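Home > Kitchen > Grain Mills > Hand Crank

Belleck Hand-Crank Grain Mill
Made by Zosach
$339
In stock, ships in one box
Page updated September 13, 2025

Fresh flour smells like a hayloft in the sun, and if you've only ever opened a paper sack from the store you are in for such a treat. The Belleck is the mill we use in our own kitchen, the one we reach for when there's a loaf planned for tomorrow or when somebody wants cornbread and there's only whole corn in the jar. It clamps to a table, you turn the handle, and flour comes out the front. No plug, no whine, and you can hear the radio over it (mostly).

We started carrying it in June after baking with it all spring, and we're still a little giddy about it.

What it grinds

Wheat, both hard and soft. Rye, spelt, oat groats, barley, brown rice, buckwheat, millet. Dried corn, including popcorn, though popcorn is hard going and you'll want to run it coarse first and then again finer. Dry chickpeas and lentils too! Chickpea flour from this mill makes the best flatbread I've had at home, crisp at the edges and custardy in the middle, and it takes one pass at a medium setting.

Please don't put in anything oily or damp. Nuts, flax, sesame, coffee and sprouted grain that hasn't been fully dried will gum up the burrs, and then you'll spend your evening with a toothbrush.

The burrs

Hardened steel, cone shaped, with 21 click settings on the dial behind the crank. Setting 1 is pastry-fine and setting 21 is cracked grain for porridge. The clicks are firm, so the dial stays where you left it, even when you're really leaning into a batch of rye. I do most bread at 4 or 5. Pancakes at 6, because I like a bit of grit in a pancake. Polenta lands anywhere from 12 to 15, depending on the corn and how patient everyone is about dinner.

New burrs need a little breaking in. Run two cups of cheap white rice through at setting 8 and throw that flour out, then do the same at setting 3. After that you're ready.

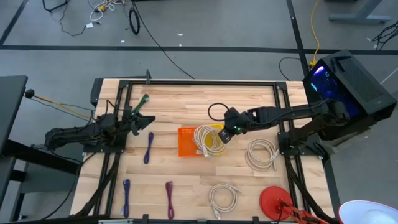 Milling more than one grain in an afternoon is where the Belleck gets really fun, and a small amount of setup helps a lot. Weigh everything first, bag each grain by itself, and start with the softest so you aren't cleaning hard little chips of corn out of your oat flour. I like a color for each grain, too. A pair of small plastic baskets does it nicely, like the orange one and the yellow one sitting side by side on the butcher block: bagged wheat goes in one color, bagged rye in the other, and you can grab the right bag with floury hands and no reading. Keep grain bagged if your baskets have holes in the sides, or you'll be finding rye in the floorboards until spring.

The clamp

It's the Keogh clamp, which comes in the box already fitted. The jaw opens to two and a half inches and has a rubber pad on each face. Tighten it by hand, crank for a minute, then give it another half turn. That second turn matters more than the first. If your table has an apron close to the edge, measure underneath before you order, as the jaw needs three inches of clear depth to sit flat.

Countertops with a rounded lip are the one place I've had trouble. A scrap of flat board under the top jaw fixed it for me.

How much work is it?

Some! I won't pretend a crank is a motor. Enough flour for one sandwich loaf takes me nine minutes at setting 5, with a short rest for tea. Corn is slower. Oats fly through. The handle is long, and there are two holes for the grip: the outer one is easier on the shoulder, the inner one is quicker if you're strong or the grain is soft. Kids love the inner one for oats.

The hopper holds enough wheat for that one loaf without refilling, and it has a lid, so the last few kernels don't hop out across the room.
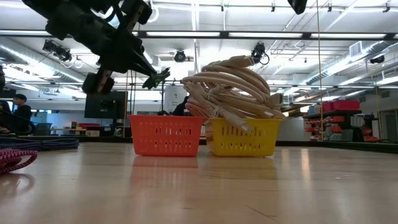 Red-orange and yellow slotted baskets, side by side, with beige cables heaped on top.

Cleaning

Brush it out, wipe the outside with a dry cloth, and leave it at that. The burrs come off with one thumb nut. No water anywhere near them, please, and never the dishwasher. If you've milled something with a strong taste (buckwheat lingers), a handful of dry rice through the middle settings clears it. A stiff pastry brush is included and fits right down into the throat.

We put in a fresh handful of rice before the mill goes away for a long stretch. Probably fussy, but the next batch of flour always tastes clean.

Our favorite first bake

Try a half-and-half loaf before you go all in on whole grain. Use equal weights of fresh hard wheat flour and your usual white bread flour, and add a splash more water than the recipe says, as fresh flour drinks it up. Let the dough sit for half an hour before you knead. You'll get a good tall loaf with all that nutty flavor, and the toast! I could write another page on the toast.

If you don't have grain on hand, the Ukine hard red wheat berries in our pantry section are what I've been using all summer. They're dry, clean, and they crack beautifully.

In the box

Mill body with hopper and lid
Steel burr set, fitted
Crank handle with beechwood grip
Keogh clamp, fitted
Pastry brush
Printed booklet with a settings chart and eight recipes

Details

Weight without packaging: 3,192 grams
Settings: 21
Clamp opening: up to two and a half inches
Body: cast aluminum, cream enamel
Drive: hand crank only
Burr warranty: 3,000 cups of grain or five years, whichever comes first
Body warranty: ten years

Spare parts

Burr sets, grips, lids and clamp pads are all sold separately, and they fit every Belleck made so far. The lid is the part people lose. If you've also lost the thumb nut, write to us and we'll drop one in the mail.

Returns

Thirty days, even if you've ground with it. Brush it out first and pack it with the burrs backed off to setting 21 so they don't rub on the way.

You may also like

Ukine hard red wheat berries
Ukine whole dent corn
Zosach flour sifter, fine mesh
Replacement burr set for Belleck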